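Pludel Tabletop Arm Station
Home / Equipment / Arms and benches / Pludel

Hire from $145 a day, or ask us for a purchase quote
Availability: two stations in stock, one out on hire until June

I've been selling bench equipment for a fair while and I still don't like writing a page for something I haven't stood next to. So when Lenlow held an open day at their Briem workshop I drove up (63 km, mostly behind a caravan) and spent the better part of the day beside the Pludel, asking questions and getting in everybody's way. What follows is what I saw and what I'd tell you over the counter.

What you're buying

The Pludel is an arm, a two-finger gripper, a table with mounting holes, a wrist camera and the Flinis control software, sold together as one station. You can bring your own table if you've got one you love, but I'd take theirs. The holes are already drilled and you won't spend your first afternoon hunting for a drill bit.

It's meant for light handling work: pick this up, put it there, do it again with the cup somewhere else. Teaching labs like it, and so do people who want to try out a handling job on a bench before they spend real money on it.

What they had it doing

For the open day they'd gone with a kitchen set-up – dishes, toy food, a big black countertop appliance, a ketchup bottle on a plate. I liked that. I've sat through plenty of demos with identical cubes in a neat row, and they tell you very little about how an arm copes with a table that looks like somebody's been at it.

Esben Frandsen from Lenlow was running the station and he was happy for people to call out requests. Somebody's kid wanted everything put on the plate. We got a decent way through that before lunch!
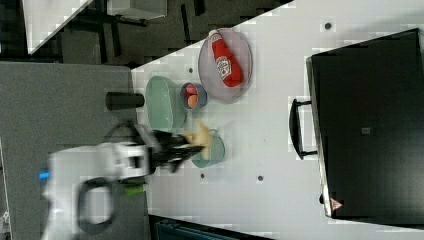 Working over the teal cup at the Lenlow open day

I asked Esben to slow it right down so I could watch the fingers, and he did it from the Flinis screen with one slider. Speed is set as a percentage, and you can change it while a routine is running. If you're teaching beginners, leave it low for the first week. They'll want to turn it up, and they can want.

Noise wasn't a bother. I could talk at a normal voice right beside it, although the room itself was pretty loud by the afternoon, what with the coffee cart parked at the door.

The wrist camera

This is the part I'd gone up to see. The camera rides at the wrist and looks down past the fingers, so you get the gripper and whatever's near it in one view. It shows up in Flinis in its own window, and you can drag that window onto a second monitor, which I'd recommend. On a laptop it gets a bit squeezed.

Expect some blur when things are moving. Hjalti Laxdal, who looks after the software side, told me they'd sooner have a quick picture than a pretty one, and after watching a few routines I could see his point. If you need crisp stills, there's a snapshot button that waits for the arm to settle before it grabs one.

He also showed me the colour view, where you click on a patch of colour and Flinis marks it for you. Strong colours on a pale table are easy going. Pale things on a pale table take more fiddling with the lights, so keep that in mind if your bench is white.

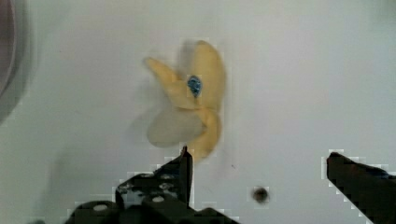
What comes in the crate

Arm with base plate and bolts
Two-finger gripper, black
Wrist camera with cable
Table with drilled mounting holes
Emergency stop on a 6 m lead
Flinis licence for one computer
Printed set-up guide, plus a spare set of finger pads

The kitchen bits aren't included, sorry. I did ask.

Setting it up

Lenlow say a morning, and I'd believe them if there are two of you. The arm goes on the base plate, the base plate goes on the table, and then there's a calibration routine with 9 positions that Flinis walks you through. Do it again any time you shift the table, even a little. Hjalti was quite firm about that and I got the feeling he takes a lot of phone calls from people who didn't.

Leave yourself slack in the cables. They loop around the arm, and if you tie them down too tight you'll find out on the first big reach. You'll also want a clear spot on the floor for the power supply, somewhere a chair won't roll over it.

Things I'd grumble about

The printed guide is in tiny type. The emergency stop lead is generous but the camera cable isn't, so plan where your computer sits before you bolt anything. And the licence covers one machine only; a second seat is extra, and I think for schools it shouldn't be. I told them so, and Esben wrote it down.

Questions I get asked
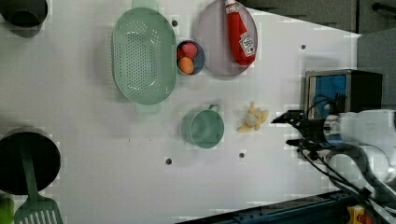
Can I hire the station before I decide to buy?

Most people do. Hire is by the day, we deliver and collect, and if you buy within some 6 weeks of hiring we take the hire cost off the price.

Do I need to know how to program?

Basic routines are built by moving the arm by hand and saving positions. There's a scripting window for anyone who wants to go further.

Page last updated 2025-11-07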